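From: Borislav Popescu
Date: Jun 21, 2019
Subject: Re: [laundry-talk] Dark knits, air drying vs. low heat

Priya Mbeki wrote:
> I've switched everything black to cold water and the
> Stindell rinse and the fading has stopped completely.
> Also you should fold knits the minute they come off
> the rack, never hang them. The fuzz goes away too.

Completely? After how many washes? I went through a whole bottle of the Stindell stuff last September and my black things went the same greenish color they always go. If it did anything, I couldn't tell it from plain cold water.

I'm not convinced on the fuzz either. Fuzz is fiber that has already worked loose from the yarn. A rinse might make it lie flat for a day or so, but I don't see how it puts anything back. Busisiwe said the same thing on this list a while ago and no one had an answer for her. 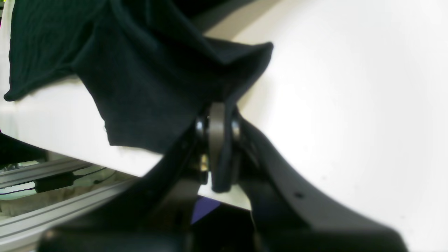 Folding I'll give you, mostly. A heavy knit on a hanger gets those bumps at the shoulders. But picking one up by a single pinch in the middle and dragging it over to the pile can't be much kinder to it, and I bet most of us do exactly that. I lay mine out on a light surface first, so I can find the edges -- black on a dark bedspread is hopeless -- and then lift with 2 hands.

As for "the minute they come off the rack," I leave mine for 20 minutes and have never seen a difference.

If somebody wants to wash two matching pieces side by side, one with the rinse and one without, I'd read that with interest. Tsutomu, didn't you have a pair of the Ovard pullovers?

Borislav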